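Chapter 11
Clearing the Kitchen Table

What you will learn in this chapter
How a table turns into a storage place
How to sort what has collected on it
How to choose and divide a box for small items
How to care for a tablecloth that is used every day

Words to know: landing spot, divider, holding box, home (of an object), drop zone

In most homes the kitchen table does several jobs in one day. People eat at it in the morning, open mail on it at noon, and cut fabric or glue paper on it in the afternoon. Each job brings its own objects, and many of those objects stay behind when the job is done. By evening there may be no room for plates.

Household managers call a surface like this a landing spot. Things land on it because it is flat, close to the door or the stove, and at a good height for the hands. A landing spot is useful for a short time. It becomes a problem when objects stay there overnight and new ones are added the next day.

Chapter 10 dealt with the counter, where most items belong to cooking and can be put back within a few steps. The table is harder. Craft supplies, children's stickers, folded cloth, and parts of an unfinished project may all sit side by side, and their homes may be in three or four different rooms. Carrying each object away one at a time takes too long, and people give up halfway. The method in this chapter uses a holding box instead.

A holding box is a light, open container that stays on or near the table. Small items go into it during clearing and are carried to their homes in one trip. The box should have low sides so that the contents can be seen, and it should be small enough to lift when full. A divider helps. Put items that belong in the kitchen on one side and items that belong elsewhere on the other.

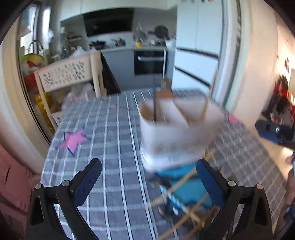

What should be moved first when a table is covered with mixed items?
Start with the largest flat things, such as folded fabric, place mats, and paper. They take up the most surface and often hide smaller objects. Once they are gone, the small items can be gathered into the holding box in a few minutes.

Long, thin items need separate handling. Dowels, skewers, knitting needles, and rulers roll off the table easily and do not fit well in a low box. Gather them, tap the ends level, and hold them together with a rubber band or a strip of cloth. Stand the bundle in a tall jar if one is free.

Stickers and paper shapes are another common find. Loose ones should go in an envelope or a flat tin. If a sticker has been pressed onto a tablecloth, peel it slowly from one corner while holding the cloth flat with the other hand. Any glue left on the fabric should be treated before the cloth is washed.

A patterned cloth, such as a check, hides crumbs and light stains better than a plain one. It also hides small objects — pins, beads, and clear buttons are easy to miss. Run a flat hand over the whole cloth before shaking it out.

Case Study: The Birkett Kitchen
Ashley Birkett and Nahuel Quezada share an apartment in which the kitchen table is also the sewing table. For one month they cleared it every evening at 9:30 and wrote down how long it took. On the first evening the job took 37 minutes. By the end of the month it took 11. They made two changes during that time. They bought a second box for sewing work in progress, and they moved the scissors and thread to a drawer next to the table. Quezada noted that the drawer saved more time than the box did.

Before You Read On
1. Name two landing spots in your own home.
2. List the objects on one of them. Next to each object, write the room where it belongs.
3. Which of these objects could travel together in one box?

Keep your list. You will use it again in Section 11.1, which begins with measuring the table and deciding how much of its surface must be free for meals.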